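The Workroom, Before and After (Mostly During)

So many of you asked for pictures of the new workroom that I gave in and made a page. It's January, the light is terrible by four o'clock, and I still have boxes in the hallway, but if I wait until everything is perfect you'll be looking at this in 2030. If you're new, I rent a room on the second floor of the old Trellesari building with my friend Manuela Tedesco, and we run little weekend classes in there. Bookbinding mostly, some block printing, and whatever Manuela is excited about that month (right now it's paper marbling, so wear old shoes).

First, the walls and ceiling. Everything is white, including the pipes. I went back and forth on those pipes for weeks! I wanted them dark green, Manuela wanted them to disappear, and the landlord wanted us to stop calling him. White won. I've come around to it, and the one that runs down the corner makes the room feel like a proper old workshop.

The window is on the left side and it has a gray frame, same gray as it always was. I cleaned the glass inside and out with nothing but vinegar and newspaper, the way my aunt Ankica Petkov taught me, and I'm sorry to report that she was right about the newspaper.

The whiteboard is the big purchase of the year. We used to tape brown paper to the wall and write on that, which was charming for one class and then a nuisance forever. I looked at the ones you screw to the wall, but we move things around too much, so we went for one on a black stand that rolls. Thin black frame, nice and large, and you can read it from the back row even with my handwriting.
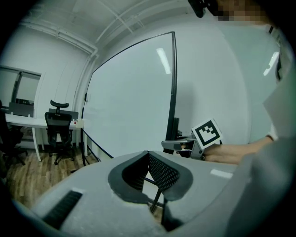

Getting it up the stairs was another matter. It came from Nikzad, the secondhand office place by the rail yard, and their delivery stops at the front door. Two flights, 2 of us, and one very tight landing where we had to tip it on end and sort of waltz it around. I lost some skin off a knuckle. Manuela laughed so hard she had to sit down on the step, and she was supposed to be holding the bottom.

A word on glare, for anyone setting up a teaching room of their own. A shiny board under ceiling lights will throw a bright streak right back at people, usually up near the top, which is exactly where I like to write the title. I've started writing lower down. You can also angle the stand a little until the streak slides off somewhere harmless, and we do that when there's a full class.

Cables are still on my list. I hate a cable across a floor and so does anyone who has ever carried a tray of ink. I bought a pack of those flat rubber covers and they're sitting in their bag on the shelf, looking at me.

Shelves next! Those are going in on the wall by the door, made from Plultadwood boards I had cut to length. They smell wonderful and they weigh a ton. I priced the whole lot out at under 500 dollars including brackets, then forgot about screws, then forgot about sandpaper, so let's say I was close in spirit.

The paper cutter is a Sirex, it's older than I am, and it has 2861 stamped on the underside. I have no idea if that's a model or a serial number. If you know, please write to me, I've been wondering since the day I got it. It still cuts a straight line through a thick stack and I keep the guard on whenever there are students in.

What else... hooks for aprons, a better kettle, a clock that doesn't tick. Manuela wants a rug and I've told her what will happen to a rug in a room full of marbling trays. She's bringing one anyway.

Classes start again on a Monday evening this time, so that the people who work weekends get a chance. Come a bit early if you want to poke around, and I'll put up more pictures once the shelves are full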